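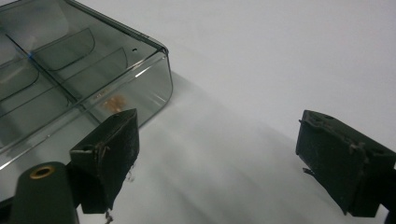

27/03/2021
Por Marietjie Zwane

Este site utiliza cookies para melhorar a sua experiência de navegação. Ao continuar, está a aceitar a nossa política de cookies.

Imprimir | Enviar por e-mail

Notas para a minha fala: a mesa, a caixa e as coisinhas pequenas

(Respirar. Beber água antes, que da última vez fiquei sem voz logo no começo.)

Olá a todos, boa tarde! Eu sou a Marietjie, trabalho na oficina da Oltden, e a Kazue Iwasaki pediu-me para falar meia hora sobre arrumação de peças pequenas. Trinta minutos, Kazue, prometo, e se eu passar do tempo podes desligar-me o microfone.

Começar pela pergunta: quem é que tem em casa uma gaveta onde vai parar tudo? Esperar pelas mãos no ar. A minha tem parafusos, botões, tampas de canetas, uma chave que não abre nada e pilhas que não sei se estão boas. Durante anos achei que o meu problema era falta de espaço, e fui comprando caixas, e mais caixas, e depois tive de arranjar uma prateleira para as caixas (contar a história da prateleira só se estiverem a rir).

Primeira parte: a caixa com divisórias.

Gosto muito de caixas que deixam ver alguma coisa cá de fora. Não precisa de ser plástico transparente como vidro, um cinzento fumado serve-me perfeitamente, dá para perceber onde ficam as divisórias e se há alguma cor lá dentro. O que não dá é para ler letras miudinhas através de um plástico escuro! Por isso a etiqueta vai sempre do lado de fora, na face da frente, com letra grande. O Bongani Zwane, que é meu primo e tem uma letra horrível, passou a escrever tudo em maiúsculas por minha causa.

Divisórias curvas ou direitas? Há quem discuta isto com muita paixão. Eu prefiro as curvas, porque empurro a peça com o dedo e ela sobe pela parede, ao passo que nos cantos direitos as anilhas ficam deitadas no fundo e eu parto as unhas. As direitas aproveitam melhor o espaço, isso reconheço. Se alguém perguntar por caixas com divisórias móveis: tenho uma da Drellarach e gosto, mas convém experimentar se encaixam bem até à tampa. Se sobrar uma folga em cima, é virar a caixa uma vez e mistura-se tudo.

(Aqui mostrar a minha caixa e abaná-la junto ao microfone. Verificar ANTES se está bem fechada.)

Regra minha, que podem copiar ou ignorar: um compartimento, um tipo de coisa. Quando aparece uma peça que não pertence a lado nenhum, vai para um pratinho à parte e fica lá até ao fim da sessão. Nada de abrir um compartimento para "diversos". O "diversos" é a tal gaveta outra vez, só que mais pequena!

Segunda parte: a superfície onde se trabalha. 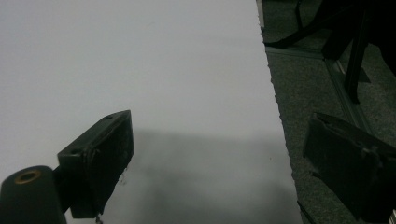
Antes de abrir qualquer caixa, eu limpo a mesa toda. Toda mesmo, canecas incluídas, e passo um pano seco. Levo isto tão a sério que na oficina já me escondem as chávenas. E gosto do tampo branco, liso e mate, porque um parafuso escuro salta logo à vista e não há brilho a incomodar. O chato do branco são as sombras: reparem naquela mancha cinzenta, larga e esbatida, que vai quase até à borda direita. Uma peça de metal cinzento ali no meio confunde-se num instante, e por isso eu mudo o candeeiro de sítio antes de despejar seja o que for.

E cuidado com as bordas! Uma mesa sem rebordo alto deixa fugir tudo o que rola. Contar a da mola que caiu para debaixo do armário da Zodwa Chauke e que só apareceu em abril, quando ela mudou o chão. Trabalhem a uma mão travessa da borda, no mínimo. Se tiverem peças redondas, ponham um paninho de feltro por baixo, que elas ficam quietas.

Como é que eu faço a separação, na prática: despejo um compartimento de cada vez, espalho com a palma da mão, junto os iguais em montinhos e volto a guardar antes de passar ao seguinte. É mais lento do que despejar a caixa inteira, eu sei, o Vusumuzi Masilela diz-me isso sempre que me vê. Ele despeja tudo de uma vez e demora a tarde inteira a apanhar do chão. (Ele vai estar na sala, dizer isto a olhar para ele.)

Se sobrar tempo, falar da tampa. Fechar a tampa com a caixa pousada na mesa, pressionar dos dois lados, e só depois pegar nela. As minhas guardo sempre deitadas, nunca de pé, e as mais pesadas em baixo.

Perguntas prováveis:
Onde comprar? Eu compro na Deng, mas qualquer loja de ferragens tem coisa parecida.
E para miçangas? Compartimentos pequenos e uma colherinha.
As crianças podem ajudar? Com botões grandes, sim, e adoram! Com peças miúdas, não.

Agradecer à Kazue e ao pessoal da Horkov pelo projetor. Lembrar que o café é na sala do lado e que quem trouxe a sua caixa pode pô-la na mesa comprida, que eu passo por lá a seguir.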